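December, notebook, Trimmont desk

9:15. Colm Horgan and I went back over the Coughlan ceasefire dataset. The question is still whether the incident counts for the northern corridor can be compared before and after the monitors changed their reporting form. My view is no, not without recoding.

Source file has 482 incidents. Three of those are double entries, same shelling logged by two posts under different village spellings. Removed them, kept the originals in a separate tab.

Spelling list is now shared. Use the Posard version of place names, even where the ministry uses another.

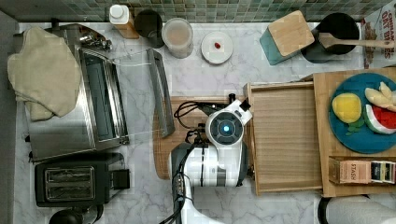
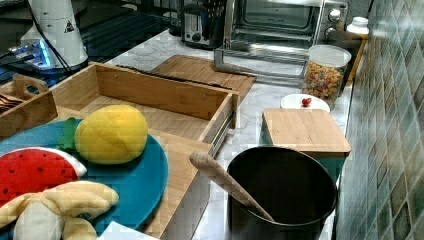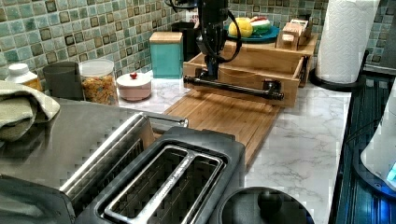
Recoding

Old form had one box for "armed clash." New form splits it into small arms, mortar and drone. Colm wants to collapse the new ones back into a single category. I'd keep the split and mark the old rows "unknown," then run both. He agreed to try it for the autumn months first.

The Sternov translation of the militia statements came in after lunch. It says "withdrawal" where the earlier one said "rotation" — that changes how we read the whole second week. Asked for the original text. No answer yet.

Displacement figure of 2000 for the river towns: appears in two reports, but the second one cites the first. Treat as a single source. Do not put it in the summary table.

To do
Recode autumn rows, both ways
Chase original statements
Ask Colm where the checkpoint map came from — the legend doesn't match our list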